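Reading the Polls: Notes for Unit 2
Introduction to Electoral Politics, Lesego Mathebula
Revised 4/3/22

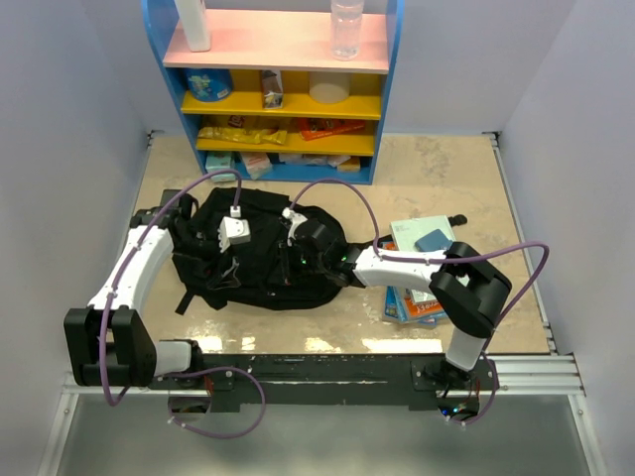
Two robotic arms and a black backpack.

Welcome back, everyone, and thank you for the lively talk about debates last time – I went home still thinking about it! We're going to slow down now and look at what happens to a candidate's numbers in the days after a big televised event, and how much of it we should believe.

Let's work with the mayor's race in Lotley. Before the first debate, the Punell poll reached 1313 registered voters and had the two front-runners level. Afterward a different firm, Orlandini, spoke to 2090 likely voters and found the challenger ahead. The papers called it a surge, and you can see why they'd want to (it makes a lovely headline). But look at who was asked. Registered voters and likely voters are different groups of people, and a change from one to the other can move the numbers even if no one has changed their mind.

There is also the matter of who picks up the phone. When your candidate has had a good night, you feel like talking. When your candidate has had a bad one, you may well let it ring. Researchers call this differential nonresponse, and we'll come back to it in September with those of you who are staying on for the second course.

For next class, please read the Clunoveo chapter, the first 20 pages only, and bring one news story that reports a poll. Underline the sample, the dates and the exact wording of the question, if the story gives them. Plenty don't, so write down what's missing too.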